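The lead engineer on the hand-held gripper study at Skjelbred keeps the training table in a corner of the workshop, against a wall with a black cloth hung behind it. The group spent most of December there, recording people doing kitchen tasks by hand so that a robot arm could later be trained on the recordings.

The question was narrow. If the total number of demonstrations is fixed, is it better to have many people record a few each, or a few people record many?

"We had an answer in mind before we started and it was only partly right," the engineer said. "I expected more people to win every time."

The full set came to 3,667 demonstrations. Each was a single attempt at one of 6 tasks, among them moving a bottle, righting a pitcher and pressing down a toaster lever. Anyone in the building could sign up for a session. A session ran about 67 minutes, including breaks. 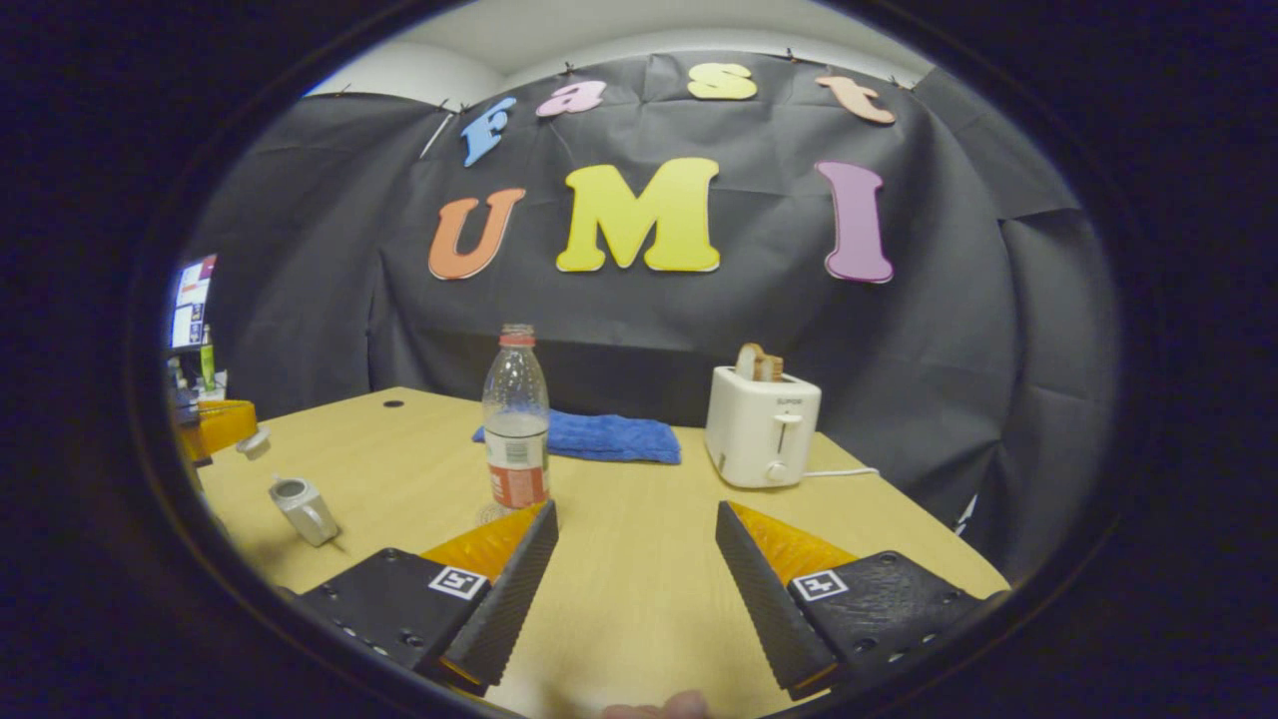
The tabletop as seen from the hand-held gripper, with bottle, pitcher and toaster.

The group trained one policy, called Illum, on two subsets of equal size. For the bottle and the pitcher, the version trained on many people did better, mainly when the object was placed near a table edge. For the toaster lever the result went the other way.

"The lever takes a particular push," the engineer said. "People who had done it fifty times all pressed it the same way. First-timers came at it from the side, from above, with one finger of the gripper, with both. The policy averaged all of that and missed."

Each version was then tested in 202 trials on the arm. Objects were put back by hand between trials, using a printed sheet of starting positions. The engineer called this the slowest part of the project and the part most likely to hide a mistake.

"If you are tired you put the bottle where it is easy to put it," the engineer said. "We changed over every hour for that reason."

A second lab, Jendis, has asked for the recordings and plans to repeat the lever test with a different arm. The Skjelbred group will share the raw video along with the gripper tracking, including the attempts that failed.

Asked what the group would change, the engineer mentioned the practice period. New people got three tries before recording began.

"Three is too few for the lever. I would give them twenty and throw those away. For the bottle I would leave it alone."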